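Workshop notebook, bench two – January, started 7.40, finished after tea 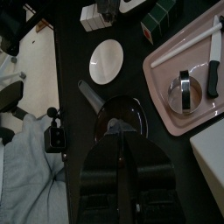
Pan work at the black table, pink tray alongside with the knife and the ring mould.

I promised Annapurna I would write this one up properly instead of leaving three lines and a coffee ring, so settle in. It covers the pan work, the talk with the kitchen people at Soriano, and a few things I want to remember before they go out of my head.

Where we are first. The count on the wall sheet stood at 2,006 when I locked up last night, which is every attempt since we moved the arm over from the crate job, good and bad together. Of those, 204 are pan attempts. Taner thinks the pan ones should have had a sheet of their own from the start and he is right, and from today they do. It's the yellow one, on the clip by the door. Please put your initials on it, and please write down the ones that went wrong with a word or two about how, even if you are cross.

Morning. Ran the pan wipe at the slower setting until ten. I like the slower setting. It looks dull to stand next to but the contact is gentler, and with a glossy pan you want the arm to come down softly and then think about moving sideways. Yesterday's quicker runs had the pan creeping across the table a little each pass, handle swinging round with it, and by the fifth pass the wipe was starting from the wrong place altogether. Nevzat's suggestion was a rubber mat. Mine was to start each pass by finding the pan again. We argued about this very pleasantly for twenty minutes and then did his, as it was quicker to try, and he was delighted, and then at half past ten he came round to doing mine as well. The kitchen at Soriano won't have a mat under every pan. Wherever this thing ends up, somebody in a hurry will put the pan down crooked.

Note for whoever sets up next: leave the table as the cooks would leave it. I know the temptation is to clear everything off and give the arm one pan and a lot of space. Plate, tray, knife, let them all stay. Remzi had a lovely clean run of results before the holidays on a bare table and not one of them held up once there was crockery about. The knife should lie in the tray, blade away from whoever is standing at the near side, and it gets put back there by hand between runs. The arm doesn't touch the knife. That is agreed with Sibel and I don't want it drifting.

Grip pads: the left one is wearing faster than the right. No idea why yet. I've turned them round to see whether the wear follows the pad or the side. Spares are in the Plodance box under the bench, and there are fewer of them than the label says.

Now the Soriano visit, which I keep thinking about. Sibel and I went over at the end of the lunch service and stood in the wash-up with them. They turn round 1,420 pieces on a full day, counting cutlery trays as one, and 265 of those are pans and pots that get done by hand. That was the figure I wanted and hadn't had. It's a good deal more than the number Cevumau gave us when they set up the work, and I've asked for theirs to be corrected in the brief.

What I hadn't expected was how the wash-up team talked about it. I went in braced for people to be worried about their hours, and two of them were, and they said so plainly, and I think we owe them a plain answer from their manager and not from us. But most of the conversation was about wrists. The woman who runs the evening shift held up her right hand and showed me how far it would close, which wasn't far. She would be glad to see the back of the pans. What she doesn't want to lose is the look she gives each one as it goes past, when she spots the loose handle or the coating starting to lift and pulls it out before a cook gets hold of it. No one wrote that down as part of her job. It isn't on any sheet that came to us. If the arm takes the wiping, then the looking has to go somewhere, and at present our plan has it going nowhere at all.

So that is an open item, and to my mind the biggest one we have. Ideas so far:

Sibel – keep a person at the end of the line whose work is checking and stacking, properly named as such and given the time for it.
Taner – have the arm set aside any pan that sits differently from last time. Interesting, but I'd trust it for a bent base and nothing else.
Me – ask her. Have her over here for an afternoon, paid, and let her tell us what she looks for. I've put this to Annapurna and she said yes before I finished the sentence.

The other thing that came up was noise. They have the radio on and they talk all the way through, and one of the younger lads asked whether they'd still be able to hear each other with it running. I had never once thought about that. Took the meter to our own bench after lunch and it's the fan in the cabinet that makes the racket, hardly the arm at all. Nevzat is going to see if Timitz do a quieter one that fits the same holes.

And a small one about us, while I'm being long-winded. Since the arm came, the four of us have stopped standing at the bench together. One watches the run, the rest are at desks, and I only found out today that Remzi had solved the slipping handle two weeks ago in a slightly different form and told nobody because there was no moment to tell anyone. I would like the moment back. Tea at the bench at three, arm stopped, ten minutes. Bring your own mug, I'm not washing them.

Afternoon runs: slower setting, finding the pan each pass, no mat. Better than this morning's to my eye, but see the yellow sheet, I'd sooner you judged from that.

To do
Swap the cloth, and cut a few more the same size
Ask Cevumau about the pan figure again if there's no reply
Date for the Soriano afternoon (Annapurna)
Pad wear, look again after the next fifty
Fan (Nevzat)
Try a pan with a longer handle, Taner has one at home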